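Spending the robot money before it exists

So the budget form is due at the end of September and I have been doing what I always do with a budget form, which is open it, type my name in the first box, and go look at grippers for an hour. I love looking at grippers! I could happily never buy one and just keep the tabs open.

Some background if you're new around here. I work in a small robotics group (there are four of us if you count Jui-lin Lam, who is half on loan to another team), and next year we finally get to put real money into a two-armed mobile robot for household jobs. Up to now everything has been in simulation. Fadime Güler, who signs off on the spending, asked me for a shopping list with prices, and she asked for it in the tone that means she wants it short.

My first list was not short. It had 78 lines on it. There was a line for cable ties. There was a line for a rolling cabinet to put the cable ties in. Fadime sent it back with one comment at the top, "which of these does the robot need to open a door," and I sulked over lunch and then admitted it was a very good question.

Starting with the doorway

Doors are our whole first year, basically. Get up to the door, get through it, do something useful in the kitchen on the other side, come back. I'd been treating the arms as the big purchase and everything else as change down the back of the couch, so last week I went back into the sim and parked our virtual robot at the doorway by the kitchen appliance, to think about what has to fit where.

It's a cramped spot. Both grippers up in front of the body, an open door on one side, the appliance on the other with its little control panel right there next to the right hand. I sat and stared at it with a coffee and a notepad and rewrote half the list.

The biggest change was reach. I had been pricing the long arms from Shibata because, well, they're long, and long felt like good value. Next to a door frame, long mostly means more elbow to park somewhere. The mid-length arms save us money on each side and I'd bet we get stuck less often. Jui-lin had been telling me this since spring, and was very gracious about it (was not).

The second change was fingers. Slim ones cost more and you go through more of them, but you try pushing a small button with a big rubber paddle. I've put slim fingers on both hands and a spare set for each, and then another spare set, and I will be defending that third set in the meeting.
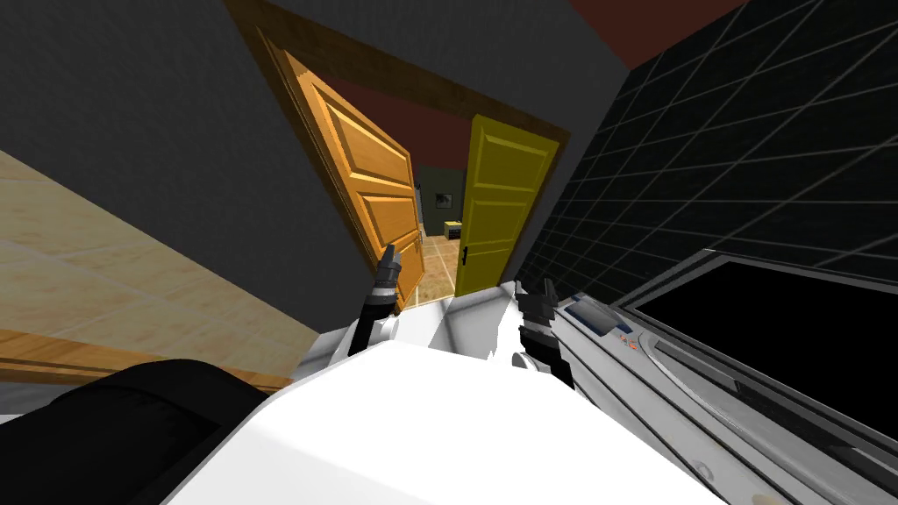 The list as it stands

Okay, numbers. These are my own working figures from quotes and a bit of guessing, in dollars, so please don't write to me about tax.

Gripper pair, slim fingers, from Enura: 2,306. It's the line I'm happiest with. They answer the phone, and the person who answers has used the thing.

Spare fingers, all sets: 400. Worth every cent.

Wrist force sensor: 1,063 for one. I want two. I've put down one, with a note saying I want two, and I've made the note bold.

Arms and base: still waiting. Shibata promised a proper quote for the mid-length pair and so far I've had a brochure and a very nice calendar. The base will come from Drundthorpe unless their delivery date slips again, in which case I'll be writing a much grumpier post.

Practice doors: I'd completely forgotten these on the first go, all 78 lines of it! We need real doors in real frames, hung so they swing both ways round, and we need them in a couple of finishes too, so the cameras don't get used to a single color. A local joinery place called Brodumum is pricing up a pair for us. I had a lovely long chat with them about hinges.

Kitchen appliance: secondhand, please. It only has to have a panel and a lid and stand still.

Things I keep forgetting to budget for

Shipping. Every time. The arms come in crates and the crates come on a truck with opinions about our loading bay.

A padded mat for under the base while we're setting up. Cheap, boring, goes on the list.

Time, too. Fadime doesn't have a box for it on the form, so I've added a page. If the arms land late we still have the sim, and we can keep going on the doorway problem there for as long as we need to, but somebody has to keep the virtual kitchen matched to the real one. Every time we move a real door we'll have to move the fake one. I've put that down as a day a week of Jui-lin, who hasn't seen it yet. Hi, Jui-lin.

And a software license that renews in the middle of the year, which I only remembered while brushing my teeth.

What got cut

The rolling cabinet, obviously. A third camera on a pole. A tablet stand. A second battery, which hurt, and which I'll try to sneak back in if the Shibata quote comes in low. The cable ties survived because I'm paying for them myself.

The new version is down to one page plus the time page, and it goes to Fadime tomorrow morning before she's had a chance to look at anyone else's. If you've bought arms this size recently and have thoughts on the warranty (is the extended one ever worth it? I go back and forth), leave me a comment, and please be quick, I've only got until the end of the month.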